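Speaker notes: Getting out from under a card balance
Evening session, Clekudon library, Thursday, September 17, 2020

Start on time even if the back row is still filling. Say hello, say how glad I am to be doing this one, because balance transfers are my favourite thing in all of personal banking (pause, let them laugh).

Opening question to the room: who knows the interest rate on the card in their wallet right now? Hands up. Don't pick on anyone. Then tell them mine was a mystery to me for years too, and I worked in a branch!

What a balance transfer is. You move what you owe on one card to a different card that charges little or no interest for a set time. You still owe the money. Say that twice. What changes is where your payment goes, and for once nearly all of it goes to the debt.

Slide: the $1,000 balance. Keep this slow. Same balance, same monthly payment of $40, two cards side by side. On the left, a chunk of every $40 disappears into interest before the debt gets touched. On the right, the whole $40 comes off what you owe. Let people look at the two columns before I say anything else. I love this bit, you can see people doing their own numbers on the back of the handout.

Now the fee. Most transfer offers charge one, up to 3 per cent of the amount you move. On our $1,000 that's $30 at the top end, and it usually gets added to the new balance. Ask the room: is it worth it? For most people with a balance they can't clear in a month or two, yes. If you'll have it paid off by next payday, probably leave it where it is.

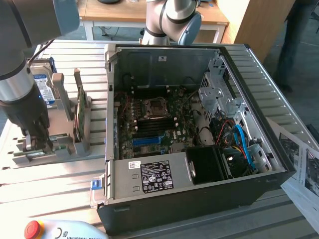
Things to check before applying. Go through these from the handout, no need to rush:

When does the low rate start, the day you're approved or the day the transfer lands?
What is the rate when the offer ends? Write it on the fridge.
Is there a deadline for asking for the transfer? Some offers give you only a few weeks.
Can you move a balance from this bank? Most won't let you shift debt between two of their own cards.
What happens if you miss a payment? With some cards the low rate is gone that day.

New purchases. This one catches so many people and I want real time on it. The low rate often covers only the amount you moved. Groceries you put on the new card can be charged the full rate from day one. My advice is to put the new card in a drawer and leave it there. Tell the Bevar story here (holiday shopping, my own fault, still a bit embarrassing).

Story from the June session in Rornska if there's time. A couple at the front worked out their payoff month on the spot and the whole room clapped. Best night of the year for me.

Credit checks. Applying leaves a mark on your file. One is fine, five in a fortnight looks bad. Choose the card first, then apply.

The old card. Check that the transfer has gone through before you stop paying it! Leftover interest can turn up on the next statement, so look for a small amount and clear it.

Questions. If it's quiet, start with "should I close the old card?" (Depends. Yes if you'll be tempted.)

Handouts by the door, spare pens in my bag. Room has to be empty by nine.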